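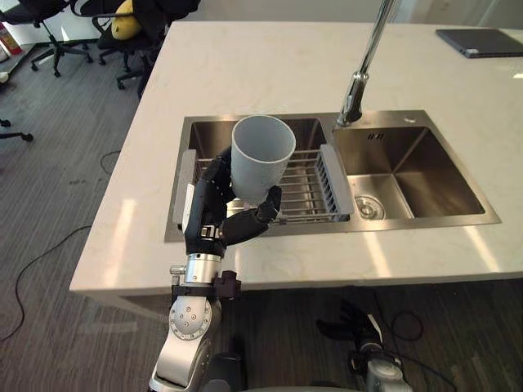
Trestisの新曲「Sowerby」(feat. Leonilde Sampaio)のミックスを担当しました。Prondurialから、ではなくPronduriaから配信中です(レーベル名の誤記が多いので念のため)。作業メモを連投します。機材の話が中心です。

## 1

受け取ったセッションは44トラック。内訳はドラムとパーカッションが最多で、次がボーカル、シンセ、ベースの順。ステムではなく個別トラックで、エフェクトは原則オフ。サイドチェインだけはTrestis側の設定を残してもらった。キックとベースの関係が曲の骨格なので、そこを作り直すと別の曲になる。

## 2

テンポはBPM123で固定。4分音符の長さは小数を丸めて488ms。ボーカルのディレイは同期モードを使わず、この値を手で入れている。使った実機のディレイにクロック入力がないため。付点8分は使っていない。試したが、裏拍のハイハットとぶつかって子音が濁った。

## 3

キックは2層。低域担当はサイン波ベースの合成音、アタック担当は短いサンプル。位相はサンプル単位で手動調整した。プラグインの自動整列も試したが、低域側のピッチが下がっていく途中で基準がずれる。最初の山を合わせて、あとは耳で決めた。

## 4

一番時間を使ったのは400Hz付近。パッド、ボーカルの胴鳴り、スネアの箱っぽい成分が全部ここに集まっていた。全トラックを一律に削ると痩せるので、パッドだけにダイナミックEQを入れ、ボーカルをキーにして動かしている。削る量はサビで最大3dB。スネアは静的なEQで少し引いただけ。

## 5

Leonilde Sampaioの歌はGrersideの小さなスタジオで録音。録りはMahnaz Nouri。コンデンサーマイク1本、コンプの掛け録りなし。部屋の響きがほとんど入っていないので、残響は後から自由に決められた。テイクの選別も済んだ状態で届いたため、こちらで編集したのはブレスの音量とサビ頭の歯擦音だけ。

## 6

ボーカルのチェーンは順に、ハイパス、ディエッサー、遅めのコンプ、速めのコンプ、軽いサチュレーション。コンプ2段はどちらもリダクション3dB以内。1段で6dB潰すと語尾が前に出すぎる。ポルトガル語の歌詞で鼻母音が多く、語尾の減衰が聞こえないと単語の切れ目が分かりにくい。

## 7

リバーブは2系統。Aメロは短いプレート、サビは長めのホール。ホールのプリディレイは32分音符に合わせて61ms。両方ともリターン側にハイカットを入れた。サビ終わりの1小節だけオートメーションでセンドを上げ、次の小節頭で切る。切った直後の無音はTrestisの指定。デモの段階から入っていた。

## 8

ブレイクの4小節でベースが消える箇所について質問をもらったので補足。ミュートではなくハイパスで抜いている。倍音だけが残り、ドロップで基音が戻る。フィルターのスロープは24dB/oct。12dB/octだと抜け切らず、戻ったときの落差が小さかった。

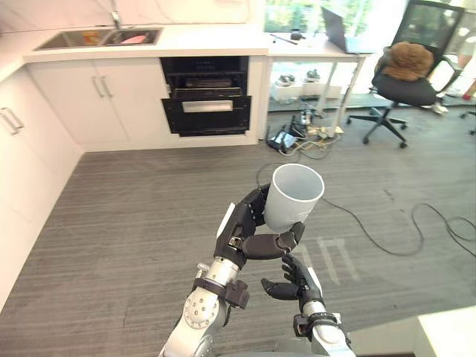
## 9

ステレオ幅。120Hz以下はモノ。シンセのコードは左右で別のオシレーター設定を使った2回書き出しで、後段のワイドナーは未使用。モノで再生するとコードが2dBほど下がるが、メロディーの聞こえ方は変わらない。店舗のBGM設備がモノという前提でチェックした。

## 10

マスタリングはTrevor Hulme。渡したファイルは24bit、ピーク−6dBFS、バスコンプは入れたまま、リミッターは外した。ラウドネスの目標値はこちらから指定していない。参考用にリミッター入りのラフも添付した。先方からの修正依頼は1点で、サビのハイハットを0.5dB下げてほしいというもの。下げて再送、それで確定。

## 11

バージョンは配信用のラジオエディットと、DJ用のエクステンデッド。後者は頭と終わりに32小節のドラムを追加している。単純なループではなく、8小節ごとにパーカッションが入れ替わる。ミックスの設定は両者共通。インストはエクステンデッドの尺だけを作った。

## 12

リミックスはBakari Laizerが1曲。こちらに送ってもらう前提だった2ミックスではなく、ボーカルのドライとコードのMIDIだけで組んでいる。テンポも変わっているので、ディレイは焼き込まずに渡した。このミックスには関わっていないため、詳細は本人の投稿を参照。

## 13

「原曲のキーは?」への回答。Fマイナー。ベースの最低音はF1で、43.65Hz。小型スピーカーでは基音がほぼ出ないので、第2、第3倍音をサチュレーションで足している。足した成分は別トラックに分け、クラブ用の書き出しでは1.5dB下げた。

## 14

バージョン管理はファイル名の末尾に連番と変更点を1語。「_07_hat」のような形。最終版は09。08はサビのボーカルを上げた版で、Jade Horrocks(Pronduria A&R)と聴き比べて不採用にした。差は0.7dB。上げるとパッドのダイナミックEQが余分に動き、サビの広がりが後退する。

## 15

訂正。7で61msを32分音符と書いたのは合っているが、ホールだけの値。プレートのプリディレイは20msで、テンポには合わせていない。

## 16

クレジット
- 作曲・プロデュース:Trestis
- ボーカル:Leonilde Sampaio
- ボーカル録音:Mahnaz Nouri
- マスタリング:Trevor Hulme
- リミックス:Bakari Laizer
- A&R:Jade Horrocks

エクステンデッドの配信は10月。プラグイン名の質問には、返信欄で順に答えます。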